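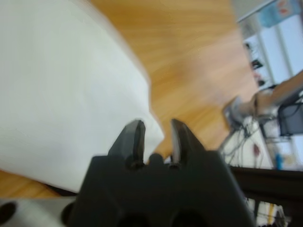
Tuvdale Two-Finger Gripper, demonstration unit
Item 3049
Price: $3,000, gripper only
Availability: made to order

Overview

The Tuvdale is an electric parallel gripper for small robot arms. It has two short fingers that can be swapped with a hex key and a wrist mount for a camera. Jurik sells it for light bench work: picking up cloth, small parts, bottles and packaging. It is not rated for food contact or for outdoor use.

See it at work

The Tuvdale runs at our open day on the first Wednesday in December, from 10 a.m. to 4 p.m., in the Jurik workshop. The demonstration is cloth handling on a wooden table. Hiwot Bogale runs the morning session and Hagos Teshome the afternoon. Each run takes over 20 minutes, including questions.

You may bring your own cloth. Towels, napkins and shop rags are all fine. Very thin or stretchy fabric needs the padded fingers, so please tell us ahead of time if that is what you work with. Visitors can put the cloth down and move it between picks when the operator says the arm is stopped. Long sleeves should be rolled up and lanyards taken off.

Included

Gripper body
One pair of short fingers
Wrist camera mount (camera sold separately)
Power and signal cable
Hex key and spare finger screws

Not included

Robot arm
Control box
Padded fingers

Fit

The standard plate fits the Gronier arm and the Nigatu bench arm. For other arms, send us a drawing of the flange and Bezawit Habte will reply with a price for an adapter. Adapters usually ship in 2 weeks.

Notes from the last open day

Several visitors asked whether the fingers can lift one layer from a folded stack. They can with heavier cotton, but we do not promise it with thin fabric. We were also asked about noise. The gripper is quieter than the arm it is mounted on.

Booking

Entry is free, but space at the table is limited. Write to Zinash Lencho in the sales office with your preferred session and the number of people coming. Parking is behind the building, and the workshop entrance is on the same side.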